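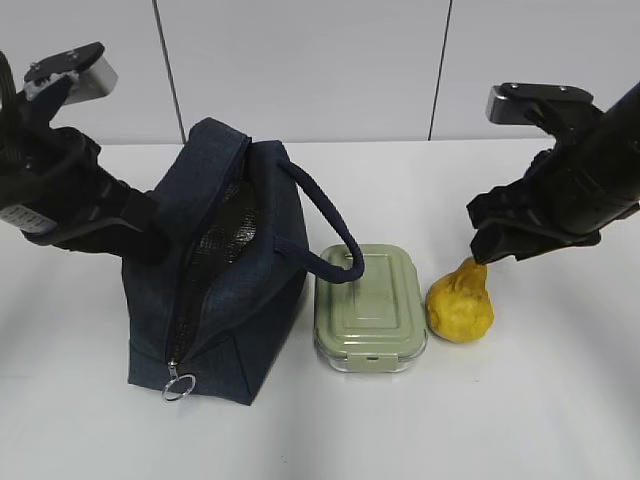 My makeup kit check, May

1. Mascara – tossed. I can't remember opening the Clundness tube, and it smelled a bit like paint.

2. Lip gloss – 2 passed. The Pomomley one had gone stringy, so out it went (sniff!).

3. Eye pencils – sharpened, wiped with alcohol, left for 30 seconds. All fine.

4. Cream shadow – OK for now. Masden says the pot holds 200 uses and I've barely made a dent!
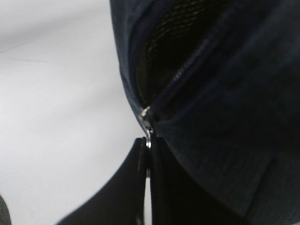

5. Brushes – needs work. I washed the big ones, but the crease brush is still shedding on my lids. Recheck next month.

6. Sponges – failed, every last one. I tore one open and the middle was gray. Yuck.

7. Lash glue – patch test on my inner arm overnight, no redness by 8 a.m. Pass.

8. Tweezers – tips line up, no rust. Pass.

Still to do: sunscreen dates, and that sample from Lưu I keep forgetting to open.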